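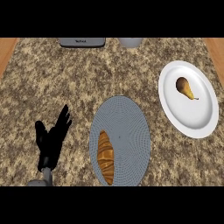 Start pose rules for sim demos – are we too strict?

Posted in: Teleop and Data Quality

benchtop_mena
Morning all. I look after the demo guidelines for our kitchen tasks at Flilden and I'd like some outside opinions before I lock in version 2. The task up top is croissant from the placemat to the plate, pear stays where it is.

My draft rule says the hand has to begin clear of every object, palm down, fingers open, and hold there for 15 frames before the operator moves. Anything that starts with the hand already over the target gets binned. I binned 40 demos out of the last batch on that rule alone and my operators are, um, not thrilled with me.

Am I being a pain for no reason?
– Menaka

gumleaf_grips
Not a pain at all. We had no start rule for months and ended up with a pile of episodes where the hand was practically on top of the food at frame one. The policy we trained was lovely from there and hopeless from anywhere else. Your hand's off to the left over bare granite with a decent gap before the mat, and I'd call that a good start.

I would loosen the 15 frames though. Five is plenty.

rathnayake_t
I'm going to disagree a bit. Clear of every object, yes. But if every single start is palm down, same height, same side, you're baking in one start pose and calling it quality. Write the rule as a region the wrist has to be inside, then let people vary. At Drolanley we drew a box over the counter and the operators picked a new spot each time. Fewer complaints too, funnily enough.

Also, binning 40 seems harsh. Tag them and keep them in a separate folder. Somebody will want them for recovery training.
– Tharushi

benchtop_mena
Ooh, the box idea is good. I'd want it to leave out anything above the plate, otherwise I know exactly who'll park the hand right over the pear to save themselves a second.

What does everyone do about the second arm? The guideline says nothing at the moment.

solder_and_scones
Ours says the idle arm stays parked and out of the head view for single-arm tasks, like yours is. If it wanders into view, the demo gets flagged, not failed. We used to fail them and it was a colossal waste of everybody's afternoon.

One more for your list: say what counts as touching the plate. A croissant half on the rim was a pass for one of our reviewers and a fail for another, and we had to go back through 71 episodes to sort it out. Our wording now is "resting inside the rim, hand released and lifted away". With a pear already in the well you'll want a line about nudging as well.

gumleaf_grips
Nudging should be a fail, surely? The pear isn't part of the task.

rathnayake_t
Depends how far. If it rolls off the plate, fail. If the croissant bumps it over a smidge, I'd let it go. It's a big oval plate but that pear is lying on its side, and you can't ask people to place pastry like they're defusing something.

gumleaf_grips
Then you need a number, or you'll get the same reviewer fight as the scones person.

solder_and_scones
The scones person agrees :)

burisville_bob
Coming at this from the factory side. You lot are writing rules for simulation that would be stricter than what I run on the actual line at Burisville! A simulated croissant costs nothing. Collect more, filter less.

benchtop_mena
Operator hours cost plenty, Bob! And I'd sooner re-record a handful than find out in December that the whole set has a lean to it.

Okay, draft wording, have a go at it:

Start: wrist inside the marked box, hand open, touching nothing, held for five frames. New spot each episode.
Idle arm: parked out of view. Flag if it shows up.
Finish: croissant inside the rim, hand released and lifted.
Pear: stays in the well of the plate. Small shifts okay, leaving the well is a fail.
Rejects: tagged with the reason and kept.

rathnayake_t
Much better. I'd still drop "hand open", but I can live with it.

gumleaf_grips
Keep "hand open". Happy with the rest, and the well is a clearer line than a number would've been. Can you post the box dimensions once you've settled on them?

benchtop_mena
Will do – I need to run it past Uddin first, he's the one who has to draw it in the viewer.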